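Dristance student project – speaker notes
2 min read

Open with the number. We logged 740 attempts at Skondstead over the year. The poster in the hallway says 622 good ones. Pause there, then ask what "good" meant. For most of November it meant the chip left the tray. I'd like that said out loud before anyone claps.

Next slide, leave it up while I talk about tolerances.

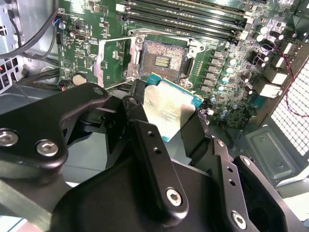

Slide 6: processor in the gripper, socket open.

Point at the tilt. A person fixes that with a fingertip and doesn't think about it. Our students wrote 2 separate routines for it and I'm still not sold on either. Those pins don't forgive much.

İlker Gezer will want to bring up the Wakska team's cycle times. Let him, but ask who reset their parts between runs – I never got a straight answer.

Skip the Güneş comparison if short on time. Different gripper, different board, proves very little.

End on what the students learned about keeping a log. Then questions.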